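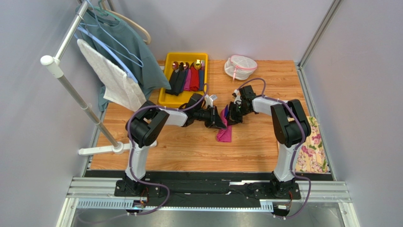 Karneo Household Sorting Set

A tabletop set for practising everyday jobs: pairing and folding socks, filling a tray and laying a place. Put together by Gallardo of Stollham for day centres, schools and home use.

The set comes with a yellow plastic tray, socks in several colours and a white mesh laundry bag with a pink zip trim. Folded socks stand side by side in the tray. Wash them in the bag at 30 degrees and leave them to dry flat.

The table-laying part uses metal cutlery and bright pink paper napkins with an embossed dotted edge.
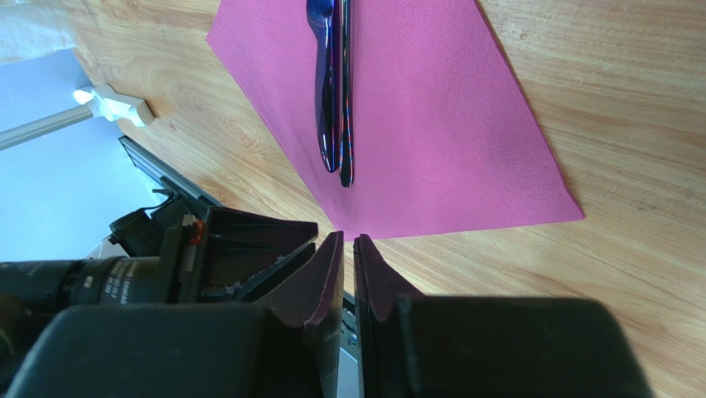

Napkins are sold in refill packs of 29. Cutlery can be washed by hand or in a dishwasher. Wipe the tray with a damp cloth, no bleach.

Suitable from age 6. Allow 2 weeks for delivery, or collect from our Grirnville shop after 11 in the morning. Spare socks are sold in pairs. For school orders and replacement parts, ask for Estela Ledesma or Saeed Zarei at the shop.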